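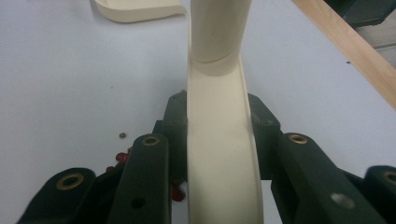

Jun 23, 2019

So I've been on a plastic kick. The cleaning kind, I mean, where you pull every cream-colored thing out of the house and try to get it back to looking like it did in the store (good luck with that, by the way). It started with the hall closet in November and it has now eaten most of my summer.

The worst offenders are the molded pieces. You know the ones, a tube at one end and then some big curvy handle or strip, with a seam running around where the two parts meet. Dust loves that seam! I used to go at it with a paper towel and all I did was push the gray stuff farther in. Now I use an old toothbrush and a bowl of warm water with a squirt of dish soap, and I let the piece soak for 20 minutes first while I do something else. Usually coffee.

Then there's the lip along the edge of a handle, if it has one. I wrap a damp rag around a butter knife and run it down slowly. Two passes, rinse the rag, one more pass. My sister-in-law swears by baking soda paste, and I did try it on a Clerkier pitcher I got at the Lollham flea market, but it left the shiny part kind of cloudy and I was pretty sad about it. Matte stuff seems to care less, though I'd still test it on the underside.

Little dark specks are their own problem. Sometimes it's dirt and a fingernail takes it right off, and sometimes it's in the plastic and you can scrub until dinner. I give a speck 2 tries and then we're living together.

Drying! Stand tubes on end, on a folded towel, and leave them overnight. I skipped that once and put a damp one back in the closet, and the smell was something else.

I've still got a whole box of parts from the basement with no idea what half of them belong to. A couple might go with the old Flurkora fan, which hasn't worked in years, and I can't toss them until I've checked, so the box is sitting by the back door and I walk around it every morning. Next up is the fan itself, if I can find the right screwdriver.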